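Undeo Workcell Practice Guide, second edition
Reviewed for the Tandunel integrators' bulletin

The guide runs to 133 pages and covers benchtop arms used in teaching and small labs. At $36 for the PDF it costs far less than the standards it leans on, and it does not replace them. Risk assessment gets two chapters, both sound. The worked speed limit of 300 mm/s for contact tasks is clearly labelled as a starting point.
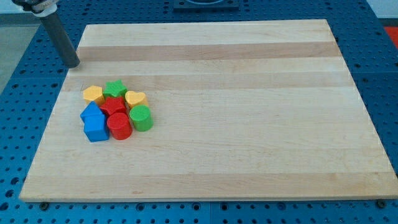

Fixturing is the strongest section. It calls for a work surface held at a recorded position, a colour-coded parts list and a fingertip check at the beginning of each shift. We applied the checklist at our Drerndale bench over 2,602 cycles in January and changed two items: the fingertip interval, now every four hours, and the order of the e-stop test.

Weak points: the index is poor, and the Bouvier controller appendix describes superseded firmware. Metric and imperial fasteners are mixed in table 9.

Recommended for benches with a single arm. Multi-arm cells need something else.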